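Diary > Workshop nights > Grippers

August 4, 2026

Finally got the Braltum arm and the Yook gripper talking to each other in the simulator! I've wanted to do this since the drive back from Amville, and tonight I sat down after tea and just went for it. Same mat, same square pad, same little cubes as always, so I can compare it fairly with the old Hustach jaws (which I still have a soft spot for). 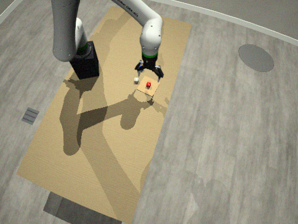 Why bother with a simulator before the real arm? A bad controller setting costs me a restart there, and on the bench it could cost me a set of fingers.

First job was the controller. I had the gain at 1,000 and the wrist shivered every time it slowed down, so I halved it and the shiver went, though now it's a touch lazy on the way in. I can live with lazy! Then I moved on to the view from the gripper, looking straight down at the dice. I love this angle. Red on the pad, white and blue out on the bare wood, and the dark fingers poking up into the bottom of the view. 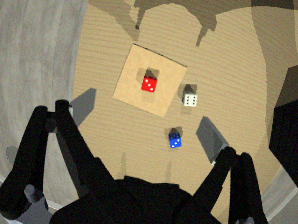 Bảo Chu reckons I should stop fiddling with the gains and sort out the camera first, as a wrist view that's half fingers will fool any colour matching I try to do on top of it. Fair point, and a bit annoying, as I'd just got comfy. I've put it on the list for Thursday.

Before bed I had another go at the wide view, mostly to watch how the forearm comes across the mat. The shadows are gorgeous and a complete nuisance for the tracker. I might try softer lights, and I still owe the Hustach jaws a turn with the new gain.
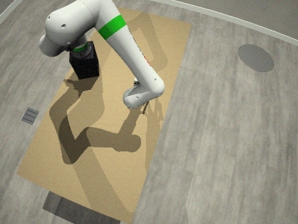
Wide view, arm out over the mat, green band on the forearm.

4 comments · 2 shares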